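When Irkura moved its small gift shop from Calloway to Gindberg in November, most of the stock traveled on the back seat of a car. Three boxes were opened at once. The tall containers stayed in their plastic film for 18 days more.
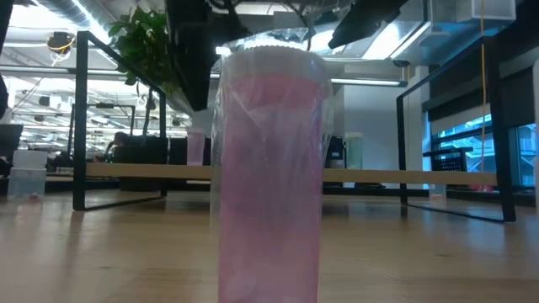 Home & Storage

Pink is the color that customers ask for first, and the film keeps dust away from it. The shop removes it only at the sale, on the wooden table, and wraps the container again in paper from Closen.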